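Úna Scanlon
July 22, 2024

Thread on file retention for small offices. I spent most of April sorting out the records of a surveying firm in Wurna, and the same faults keep turning up elsewhere.

Start with the distinction between a backup and an archive. A backup exists so you can get back to a recent state. An archive exists so you can find a particular record years later. Most small offices run one system and call it by either name depending on who is asking.

The Wurna office had a nightly backup job that copied everything to a second machine. Each run overwrote the last. If a drawing was damaged and went unnoticed overnight, the damaged version became the only version on both sides.

Retention periods come next. Write them per record type: contracts, drawings, invoices, correspondence. A single blanket period for the whole office will be too long for the invoices and too short for the drawings.

When does the clock start? Date created, date modified, date the job closed? The policy has to say. For survey work I use the date the job closed. File dates are unreliable after a migration, where everything may carry the date of the copy.

Media. Drives in a storeroom still age. A drive that was fine when it was labeled and shelved can fail to spin up when you need it. The policy should name an interval for reading every stored drive end to end and comparing checksums. I set it at 20 months for Wurna.

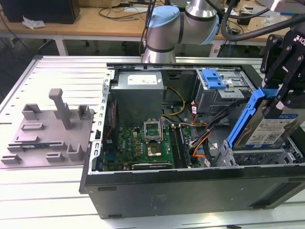
Radomir Vasić replied that 20 months is generous for drives that have already done years of desktop service, and that he would copy those to new media before shelving them at all. Fair. I would do the same where the budget allows. The office had money for the drawings and left the correspondence on the old ones.

On checksums: store the list in the same folder as the files and again somewhere else. A list that lives only on the drive it describes is lost when the drive is.

We found 600 job folders with no checksum list. For those you can only record the state as of now. Date the list, note that it has no earlier baseline, and move on.

Formats. Edstead drawing files from the older releases open in the current release with layers missing and no warning. Export a flat copy of each finished drawing to PDF/A and keep it beside the original. Keep the original as well – someone will want the layers.

The office also had mail in Keane, which stores each mailbox as one large file. We exported to plain message files. It took about 200 hours of machine time and very little of mine.

Naming. Job number first, then date as year-month-day, then a short description. No "final". There were 2 folders named "final" under one job and they disagreed about a boundary.

Vastalia, which they use for scheduling backups, keeps its job definitions in its own database. Export those too. A restore onto a fresh machine with no job definitions means rebuilding the schedule from memory, and memory leaves out the share someone added last year.

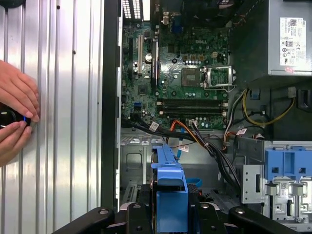

Dell board in an open desktop case.

Disposal. Decide who signs for it and keep the signed sheet: serial number, method, date. Deleting a partition is no disposal method. Neither is a box under the stairs.

Last item, test restores. Pick a closed job at random, restore it to a machine that has never held it, and have the person who ran the job open the files. I ask for a written note of what would not open. The first note from Wurna ran to a page and a half, mostly fonts.

Template for the retention schedule goes up once I have taken the client's job numbers out of it.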